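Workshop notebook - dye bench
2022-03-07

Print this entry | E-mail this entry
4 comments

Madder again! Third bath on the Nornholm wool and I finally think I know what went wrong in October. I was letting the pot creep up past 90 C while I fussed with the skeins, and the browns came out and swallowed the red. So this time I sat on a stool with the thermometer and did nothing else for an hour (well, I ate a sandwich).

Numbers for whoever picks this up: 300 g dry wool, 293 g after scouring, so there was more grease in it than Mekonnen's label lets on. Alum the same as last time, chalk in the water, madder soaked overnight in the gray bucket. Held it low, let it cool in the pot, rinsed twice.

Skein 9 is the good one - a proper brick red, a bit orange if you hold it by the window. The others are closer to salmon and I'm fine with that. Tsegereda Sisay wants to overdye two of them with weld and I said go ahead, but please wash-test first, the Skendari batch bled all over my apron.

Tumelo, I still have your small scale. It drifts when the fan is on, so weigh the mordant before you switch it on. Also we're nearly out of chalk.

Next: same bath, exhaust it, see if there's a decent pink left. Try half the fleece unmordanted just to be nosy. I'd like to try the Cuvham well water too, if somebody is driving out that way.
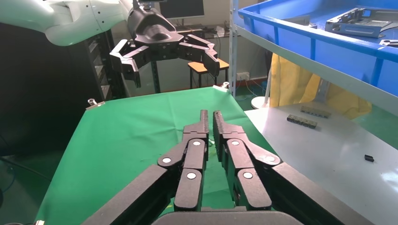
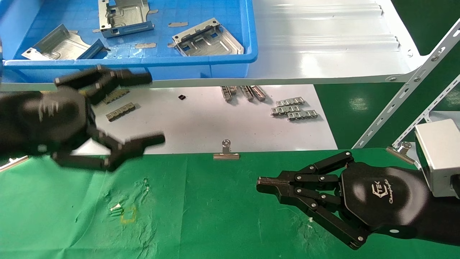 Green cloth on the table in the first one; brackets in the blue tray in the second.

Recent entries
Weld, second cut
Scouring notes, Nornholm fleece
Iron pot or no iron pot?
Tumelo Zwane: walnut hull log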